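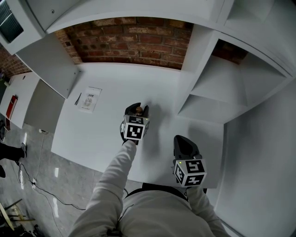 5 min read

The Morning Check at Sorkbridge

At half past seven Mitsuko Kudo puts the kettle on, hangs up her coat and begins to ask the grippers how they slept. It is her own joke and she makes it without smiling. What follows takes her the better part of an hour, and until it is done no one in the Sorkbridge workshop of Trondura is allowed to record anything.

The grippers are held in the hands, one left and one right. A person does a small task with them, and the movement is later used to teach a robot arm. Near the base of each sits a white cube printed with black square patterns, and it is from these patterns that the software knows where the hand was, and at what angle. So the cube is the thing that Kudo looks after most. "The jaws can be a little ugly," she told me. "The cube cannot be ugly."

She wipes every face with a dry cloth, never with spirit, which made the print go grey on an early set. Then she presses each corner with her thumb. If a corner moves, the cube comes off and is glued again, and the gripper stays out of work until the next day. I asked if one could not simply tighten the screws and go on. One can, she said, and then one throws away the afternoon.

After the cubes come the lights. Each has a small green light at its corner, and in this workshop green means that the unit is awake and its clock agrees with the clock of the other hand. Last October the two clocks slowly went apart during a long shift. The lights stayed green, as the limit in the program had been set too wide. In the recordings the right hand arrived always a moment before the left one. Wycliffe Mfaume, who wrote the program, made the limit narrower the same evening, and he still speaks of it as a person speaks of a dented car.

The last part is done at the table. The top is white, the shelves over it are white, and behind is an old brick wall which the landlord does not permit them to paint. Kudo was against the brick at the beginning. Now she likes it, for the rough pattern helps the system to find its place in the room, while a plain white surface gives it very little to hold on to.

For the test she uses something small, round and brown, and takes it at the very tip of the jaws. Small round things are unkind. A box forgives a jaw that closes a little crooked, but a ball slips out to the side. The left hand picks it up and puts it down, then the right hand does the same, and Mfaume reads the numbers from his screen. The jaw should report the same opening each time. The sensor counts in steps, and for this object it should say 600. On the morning of my visit the left hand said 609.

"Nine is nothing," said Mfaume.

"Nine is dust," said Kudo, and she was already looking for the brush.

She opened the dark jaw housing, cleaned the slide and found a short thread of cotton wound about the pin. It came from a glove, she thought. With the thread gone the number went back to 600, and she wrote it in the book. The book is paper. There is also a file, which Mfaume keeps and prefers, and the two do not always agree on spelling.

The routine has its origin in a bad job. Trondura made 650 recordings for a customer, Gachanja, which sorts parts for sewing machines. A loose cube was discovered only at the end, and the work had to be repeated. The next customer, Istia, asked to see the book before signing anything, and Kudo was quietly pleased by this.

When both hands had passed, she laid the brush back in its tin and called across the room that the table was free. It was 8.20. Her tea had been standing since the first cube, and she drank it cold.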